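Left arm sits in the sink and won't come back
Forum: Sim & Planning

ronaldo_ignacio
Friday, November 10, 2023
Two-arm kitchen sim, policy trained on 80 demos. Right arm does its pick on the cutting board, left arm parks its hand down in the basin and stays there. Every rollout! I've been staring at this since August. 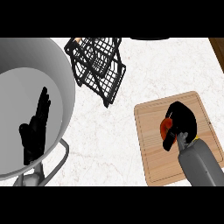 My guess is the action chunks are too long (100 steps right now) and the idle arm just latches onto whatever it did last. Anyone tried masking the loss per arm?

flirkville
Don't mask it. Check your demos first, I bet the left arm is idle in most of them and the net learned exactly that.

merkano2
Disagree with flirkville, I had balanced demos and still got this. Cut the chunk to 20ish and replan more often.

flirkville
And then it jitters. Been there lol

ronaldo_ignacio
OK so I plotted it, and left joint velocity is near zero for most of the set (ugh). Trimming those tonight, then I'll try merkano2's shorter chunks on seed 1710 and post both curves.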